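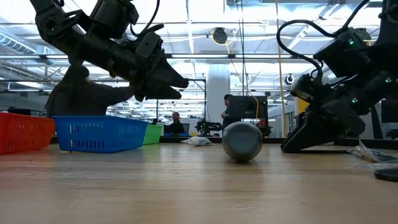
Working beside two arms: tips from our packing and sorting tables

When the first pair of robot arms came to our workshop in April, I was the person who kept the notebook of small problems. Most of them were about the table, the bags and the baskets, and very few about the arms. I copied the useful pages here for other shops of our size.

Before the shift

Wipe the tabletop with a barely damp cloth and let it dry. A light wood color shows scratches, but they do no harm to the work. Reflections are worse. If the ceiling lights shine strongly on the table, try moving the table a little before you ask for new lamps.

Choose baskets by color and keep the colors the same forever. We have red, blue and green. Asmaa Cherkaoui wanted to change red and green in the summer, and for 2 weeks people were putting things in the wrong one, also at home, she told me.

Slotted baskets are easy to rinse. Small parts can fall through the slots, so line the basket with a piece of cloth if you sort screws or caps.

Plastic bags

Clear bags are difficult for everybody. Press the air out and fold the top under. Leave one corner standing up if the bag must be lifted by a gripper – a flat bag gives the fingers nothing to hold. Crumpled bags go in the bin at the end of the shift, or they come back the next day as a "part."

Cables

Leave the loop at the wrist of the arm loose. A new colleague will always want to tie it nicely. Washington Seixas did this on his first morning, with 4 cable ties, and the arm stopped when it wanted to turn. Cut ties leave sharp ends, so if you need to hold a cable somewhere, use fabric straps.

For the people

Agree on one word for stopping. Ours is "hold," and everyone says it loudly, also the office people when they visit.

Change places every 2 hours. Before, we were lifting and sorting all day and our shoulders hurt. Now we watch, refill and correct, and it is the eyes and the neck that get tired. Hrefna Lykkegaard puts her chair a bit higher than before and it helps her.

Write down who refills the baskets. This job did not exist in the old plan, and for some time Carmela Ortuño did all of it without it being counted. In our shop a full day is 600 pieces, so it is real work and should be on the schedule with a name.

Keep one table for sorting by hand. We use it 12 minutes at the start of each shift, and new people learn the parts there first.

Neusa Lins
December 17, 2022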